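Silen Wrist Recording Kit
Sold by Fondora
Recording and labeling equipment / Arm-mounted kits

Overview
Price on request
Lead time: 3 weeks
Warranty: 30 months, recorder and mount

What you are buying

The Silen kit is a wrist mount, a small camera, a recorder and a hand controller. You bolt it to an arm you already own, drive the arm through a job, and save each try as an example for training. That is all it does. It does not train anything, it does not grade your examples, and it will not make an arm fold shirts by the end of June.

We say so at the top of the page because most of the returns we handle come from buyers who expected a finished skill in the box. If a salesperson told you the kit "teaches itself," please call us before you order.

Do you need it?

Maybe not. If your job is picking the same part out of the same tray, a fixed program is cheaper and easier to fix when it breaks. Learning from examples starts to pay when objects turn up in different places, or when the background changes from one home or shop to the next. Even then, budget for a lot of dull hours at the controller. We have yet to see a small set of tidy demos hold up outside the room where it was made.

In the box

Silen wrist mount with two sets of screws
Camera with fixed lens
Recorder with removable drive
Hand controller, wired
Cables, 3 m
Printed setup sheet (the PDF is newer, use that)

Works with

The mount fits the Canpolat light arm and the Baker bench arm without an adapter. Other arms need a plate, sold separately. Customers have made their own plates and some of them work fine, but we can't support a plate we haven't measured.

Specifications

Recording rate: 30 images per second
Mount weight with camera: 63 g
Longest single recording: 34 minutes
Saved with each image: arm position, finger position, time
Power: from recorder, no battery

About that recording limit. The recorder will let you run to the end of it, and you shouldn't. Long recordings collect pauses, fumbles and bits where the operator was looking for the next object. Short tries with a clear start and stop are much less trouble to sort through afterward.

What the wrist view is good for, and what it isn't

A camera at the wrist sees close work well when the fingers are placed right. It is also a narrow way to look at a room. A finger can hide a large part of the view, and whatever is behind it is gone from the recording no matter how good the camera is. Anything very near the lens goes soft. The lens is fixed and you can't focus your way out of it.

Glare and color spill are the other common complaint. A finger close to the lens can throw a tint over the things next to it. Busy surfaces are worth including, since real kitchens and hallways are full of printed paper and shiny trim, but look at what you got before you record a whole batch.
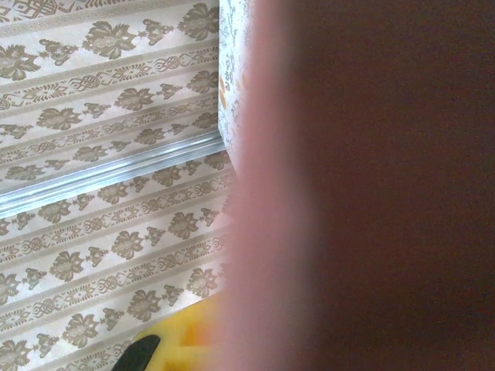
Our advice is to add a second camera, set back from the arm, for any job where the fingers block the object for more than a moment. We sell one. Yours is probably fine too, as long as the recorder can read its clock. Two views that disagree on the time are worse than one.

Before you keep a recording, play it back at full speed without the arm data. If you can't tell what the operator was trying to do, don't count on the training software to work it out. Some labs keep those tries anyway and say more is always better. We haven't seen numbers from them that convinced us.

Known problems

Recorder firmware before 3 drops the finger position when the drive is nearly full. Update first.
The controller cable is stiff when new and tugs on light arms.
The mount screws loosen. Check them at the start of each session, and if the camera has shifted, note it in the session log. Old and new examples will not line up.

Returns

Unused kits can come back within 30 days. Used kits can come back if the fault is ours. Disappointing results from a trained model are not a fault in the recorder, and we will ask to see your recordings before we discuss it.

Related items
Adapter plate, blank
Spare recorder drive
Fondora second-view camera
Controller cable, soft jacket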